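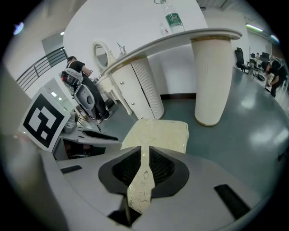 The hand tool at Drurcombe, with the dressing table beyond it.

THE LEFT FINGER

I had been at Drurcombe for 3 weeks before Sunita Fitzsimmons let me open up the Zeteo, and I want it on record that I washed my hands twice.

"It's a hand tool," she said. "You're not delivering a baby."

But I had wanted this since the bus ride in from Cenovstead on my first morning, when I had my face against the window and a notebook already half full of questions. I love a mechanism. I love them the way other people love dogs, and the Zeteo was the best one I had ever been allowed near. You held it, you squeezed, the two gray fingers came together, and somewhere down the hall a computer wrote down exactly how far. How could anyone be calm about that?

Its trouble was the left finger. It closed a hair late. You couldn't see it happen. You could see it in the numbers, though, a small shelf in a line that ought to have been smooth, and you could feel it if you shut your eyes and squeezed slowly. There was a kind of swallow halfway through.

"Again," Sunita said. She had her own eyes shut too.

I squeezed.

"There," we said together, and I may have jumped.

We took it to the bench. Four screws, then the cover, then the carriage with its two little blocks riding on one rail. She made me lay each part on the cloth in the order it came off, left to right, heads toward me.

"What do you smell?" she said.

"Grease?"

"What kind?"

I had no idea there were kinds. She passed me the cover, and there it was under the grease smell, something sweet and dusty, like the inside of an old drawer. I tipped it toward the lamp. Along the inside edge, fine as pollen, lay a line of gold specks.

"Oh, you beauty," I said.

It had been shedding. Every time somebody picked up one of the cream pieces with the gold in it, a few flecks came away, and a few of those found their way to the rail and stuck. The grease had gone gritty on the left side and stayed clean on the right. I thought that was wonderful. I had read all about contamination and here it was, glittering.

Sunita handed me a swab and went to make tea.

It took most of the afternoon. I cleaned the rail until the swabs came up white, and then I did it again because the next ones didn't. I put on new grease, a bead no bigger than a grain of rice, and ran the carriage back and forth with my thumb. Out on the floor Abernathy was walking up and down in the hip harness, muttering at a strap, and the October dark came up in the windows, and I hardly looked up.

Then came the calibration. I don't mind telling you I had been dreading the calibration. The square marker over the finger has to sit flat on its mount or the camera reads it at a slant, and the whole afternoon goes for nothing. I pressed it down with a clean cloth. I breathed on it and pressed again.

"Stop petting it," Sunita said.

We did 100 closes. She read the numbers off the screen and I squeezed, and we found a rhythm, squeeze and number, squeeze and number, like people passing bricks along a wall. Open was 335 on the counter. Closed was 156. The first few wandered by a tick or two while the grease spread itself out, and my heart went up and down with every one of them. After that they settled.

335. 156. 335. 156.

At the thirtieth I shut my eyes. I squeezed as slowly as I could, so slowly that she stopped reading and waited for me, and I felt for the swallow. The fingers came in together. I let them out and brought them in again. I have had birthdays that were less fun.

"Well?" she said.

"It's gone."

"Then why have you stopped? You've got seventy left."

So I did the seventy. When we finished, my wrist ached up to the elbow -- a good ache, like after rowing -- and she wrote the date in the log and turned the book around so I could sign under her name. There was a whole column of Fitzsimmons above me, going back pages. I took my time over the letters.

She put the cover back on and gave it to me to carry. Abernathy had finally won against the strap and was standing by the stairs, arms up, trying the fit.

"Fixed?" Abernathy called.

"Try it!" I said, and went across the floor much faster than you're supposed to with a thing like that in your hands.

Sunita shouted at me to walk. I walked. She came along behind with the tea and a box of clean swabs, and she put the swabs in my coat pocket and told me the right-hand one was due on the bench in the morning.

Contact | © The author, all rights reserved | Back to top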